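Trerden two-arm kit: progress report for October, Mollville workshop

Print this page | E-mail this page

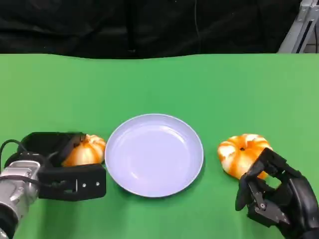
The Trerden kit has now been with us for 2 months, and this report covers the second of them. As agreed with Kongkaew, who pays for the review, we work mostly on soft handling of food and household objects. The left arm carries the parallel gripper from the kit and the right arm carries the hand with many fingers, so both can be judged on the same table. Our test objects this month are small striped pumpkins and one shallow plate, placed between them on the green table. The pumpkins are a good choice for us, as the ribs give an uneven surface to hold.

We made 687 trials in the month. The gripper is the stronger part of the kit until now. It reached our target of 80 percent good placements in the third week. The hand is still behind, at about 60 percent, and most failures come when the thumb closes too early. Esska, the seller, has sent new settings for the thumb, and we will load them on Thursday.

Two points remain open. The manual for the hand is 40 pages long but explains calibration only very shortly, and we lost several days by this. Also, the spare finger pads did not arrive yet. We ask Kongkaew to permit that we move the unused travel money to spare parts.

Next month we will repeat the same trials with heavier objects and then begin the price comparison.

Comments

labrat_m: Did you try the hand with the thumb switched off? We had the same early closing.

Reply from the project team: Not yet, thank you for the idea. We will add it to the list.

pkitchen: Please put the trial tables in the next report also.

E-mail this page | Print this page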